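Small bench-side thread, because I spent my evening on the two-arm cell at Dosutura and I loved every minute.

The job is cloths: pick one out of the basket, pass it between the arms, fold. Arm 3 had started letting go a touch early on the handover, so it got the full going-over. Screws at the wrist, camera bracket, fingertips wiped, then 13 slow handovers with the red one.

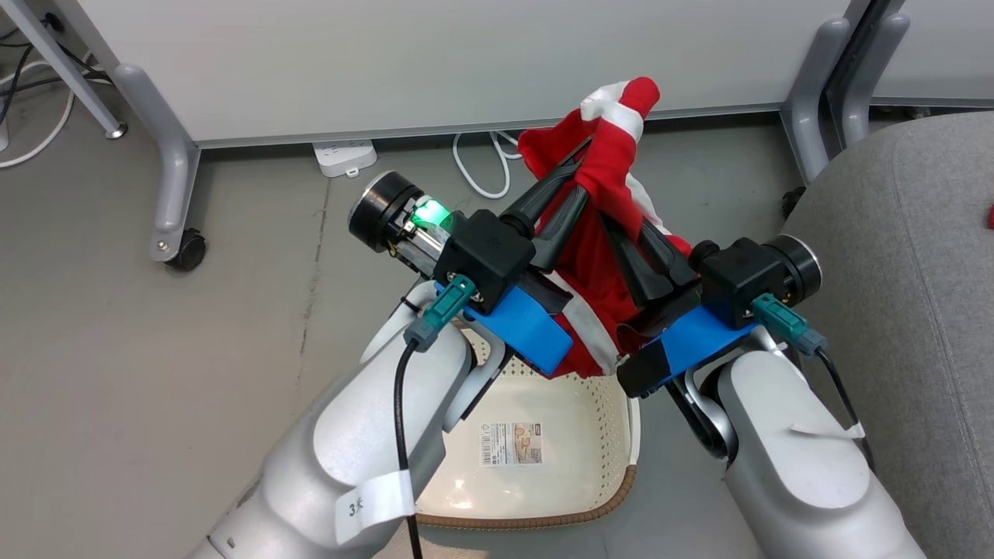

Najwa Farah: do you re-zero the grippers before or after you tighten the bracket?

After! Always after. I did it the other way round in July and chased a phantom offset for 300 cycles. The wrist camera only has to shift a hair and your pinch point wanders off.

Next up, finger opening. I send both fingers out to the same width and check them through the wrist camera, then do it again at the other end of the travel.

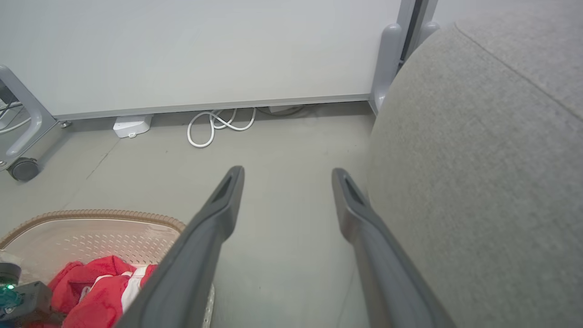 Ayman Srour reckons we should swap the fingertips every 500 cycles whatever they look like.

Tempting, but ours still grip beautifully at that point, so I go by feel and log it. Towelling is a gorgeous test cloth for this, all that fuzz and weight pulling down on the pinch.
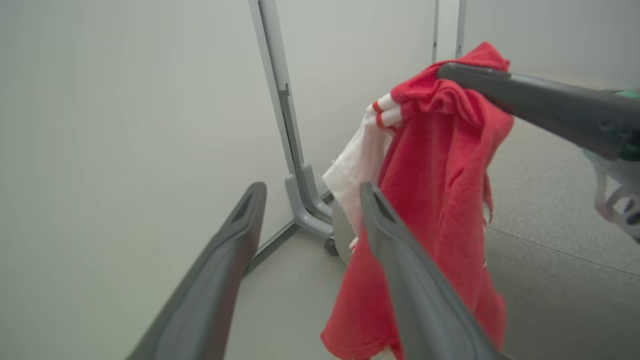 Grip force is now at 69 in the settings and I'm leaving it alone until I've seen a proper long run. Cable ties on the left arm tomorrow!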